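Teleoperating the plate transfer, part two

February 22, 2025
Filed under: simulation, demonstrations

The leader arm arrived from Husteo in November and I have now recorded 731 demonstrations with it, all in the simulated lab. The task is unchanged from part one: take a piece of labware from the liquid handler's deck, lift it clear, put it down in another position.

Mapping joint to joint was the easy bit. The trouble was the base. My leader is clamped to the desk facing me, the simulated arm faces its workstation, and for the first session every correction at the shoulder went the wrong way. I rotated the leader mount to match and threw those episodes out.

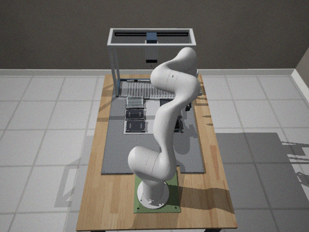 Control runs at 500 Hz and the log is decimated before training. Tarık Yalçınkaya asked why I don't log at full rate. Disk space, mostly, and the policy never sees it anyway.

Reaching in under the gantry is where operators differ. I come in high and drop the wrist late. Na-rae Tak keeps the elbow up and goes in almost level, and her episodes are shorter. Mixing both styles in one set gave a policy that hesitated between the two and clipped a post, so the sets are now split by operator.
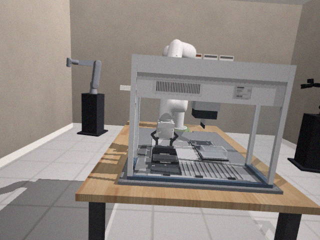 Finger alignment still needs a rule. I ask everyone to pause above the rack before descending, long enough for the velocity to read zero on all joints. Episodes without the pause get a flag in the metadata and stay out of training.

Known faults:
Contact jitter when the fingers close at an angle.
Clutch pedal drops the first 4 samples after re-engaging.
Replay drifts if the physics step is changed after recording.

The clutch fix is next. Kanini Barasa has a patch that I haven't tested.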